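How a Robot Decides Where to Put Its Fingers
From the Dimau science pages for young readers

A robot arm does nothing until software tells it to. The software is a long list of instructions, and it has to answer the same few questions over and over. Where is the thing I want? Where is my hand? Which way should I move next?

People answer these questions without noticing. A robot has to work them out with numbers.

Part 1: Seeing

A camera picture is a grid of tiny coloured dots called pixels. The software has no idea, at first, which dots belong to a phone and which belong to a wall. The part of the program that sorts this out is called perception.

Phones are awkward for perception. A phone is thin, and its glass front reflects whatever is nearby. In a program called Numach, the first version sometimes found a robot arm inside a phone screen and marked it as a real arm.
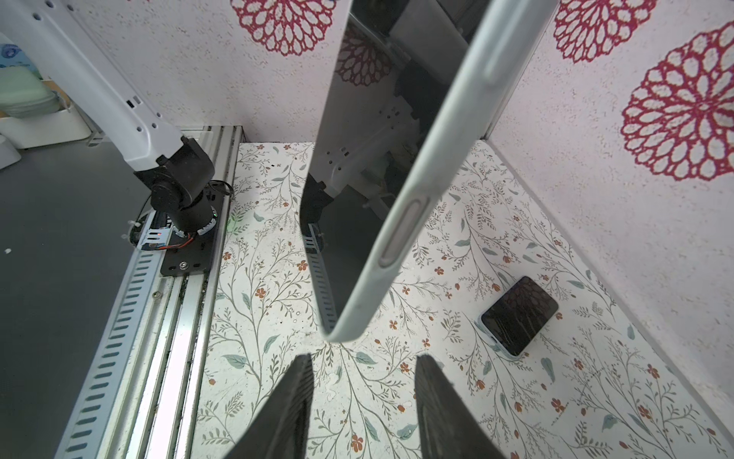
The cure was practice. Numach was shown 1327 pictures in which a person had drawn a line round every phone. After each one it made a guess, compared the guess with the line, and changed its own settings slightly. This is called training. A trained program can still be wrong, so it also gives a score for how sure it is. If the score is low, the arm waits and takes another look.

Patterns cause trouble too. A patterned wall or floor has lots of edges, and edges are what many programs look for first. The software must learn that a printed flower is flat and can't be picked up.

Part 2: Planning

Once the software knows where the phone is, it plans a path. The path is a list of positions, one after another, from where the gripper is now to where it should be. For a short reach, Numach makes a list of 56 positions. It checks each one before the arm moves. Would the elbow hit a wall? Would the fingers hit the rail? If any answer is yes, the path is thrown away and a new one is made.

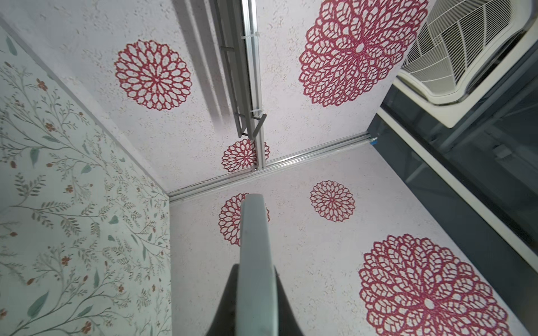 Bekier wrote in to ask why the arm can't just go in a straight line, as that would be the shortest way. Sometimes it can. But each joint can only turn so far, and a straight line for the fingers may need a bend that the elbow can't make.

Part 3: Control

The last part is control. It turns the plan into signals for the motors, then measures how far each joint has really turned. If a joint is behind, it gets a bit more push. If it is ahead, it gets less. Measuring and correcting like this is called a feedback loop.

With 2 arms there is one more rule. Both arms must not be in the same space at the same time. The planner keeps a map of the space each arm is going to use, and one arm has to wait if the two spaces overlap.

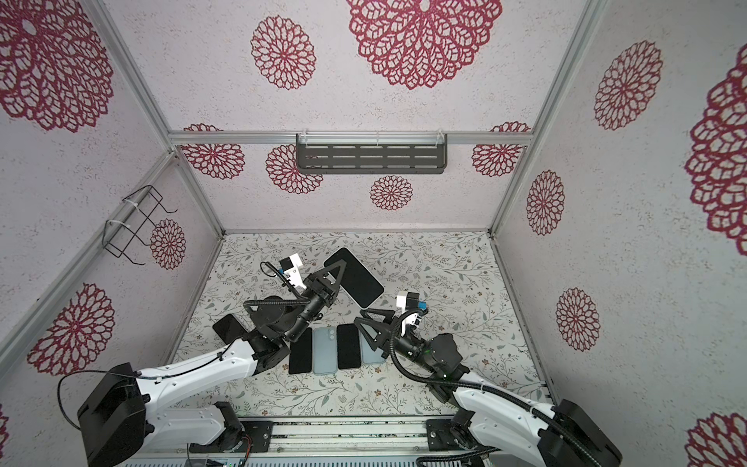 Closing the gripper also needs control. Too little force and a phone slips. Too much and the glass may crack. The software closes the fingers in small steps and checks the motor after each step. When the motor has to work harder, the fingers are touching something, and the program moves on to lifting.

Words to know

Pixel: one dot in a camera picture.
Perception: working out what is in a picture.
Path: a list of positions for the arm to follow.
Feedback loop: measure, correct, then measure again.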